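Re: Keeping sourdough going over the winter
Date: 6 February 2019

Hello again, everyone,

I've been meaning to answer this one for a while, and I'm glad the thread came back up before I lost it altogether! The original question, for those of you who have only just joined:

> My starter was lively right up to November and now it barely
> moves. I feed it every morning, same flour, same jar. The kitchen
> is chilly. Should I throw it out and begin again?

Please don't throw it out. Mine sulks every single winter (we have an old house, and the kitchen never really warms up until lunchtime) and it has always come back. What I do is feed it 2 times a day for a while with a little rye mixed in, and use water that feels warm on the wrist. I also keep back less of the old starter than I used to. If you have a cupboard next to the water heater, so much the better, and mine lives in there beside the spare towels until spring.

As for flour, I've gone back to the Abreu whole rye after trying the Mornesov for a month or so. The Mornesov is a lovely flour and makes a very pretty loaf, but my starter seems to like the coarser one, and at my age I've learned to let it have its way. 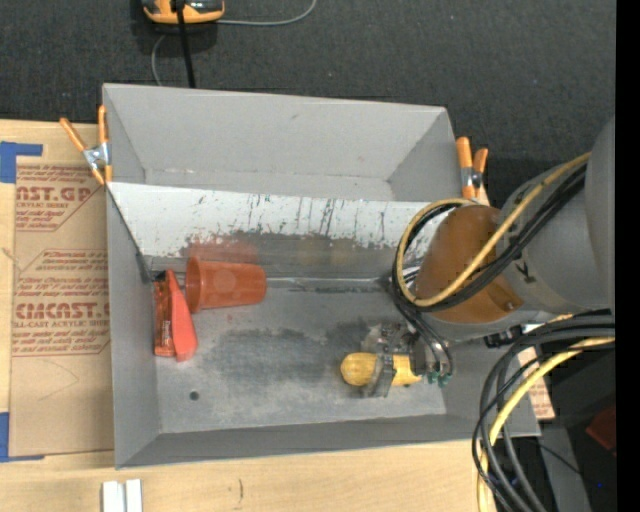
Kelitz wrote back to me off the list to say that the rye made no difference at all in a cold kitchen, and that stretching the first rise overnight did far more good than anything added to the jar. I think there's a lot in that, and I may well have been giving the rye credit that belongs to the cupboard. My usual loaf takes 700 grams of flour, and in this weather I leave it on the counter until morning without a second thought.

Do write and tell us how you get on, and if anyone still has the old Drivetti recipe for olive bread, I'd dearly love a copy. I lent mine out and it never came home.

Warm wishes to you all, and happy baking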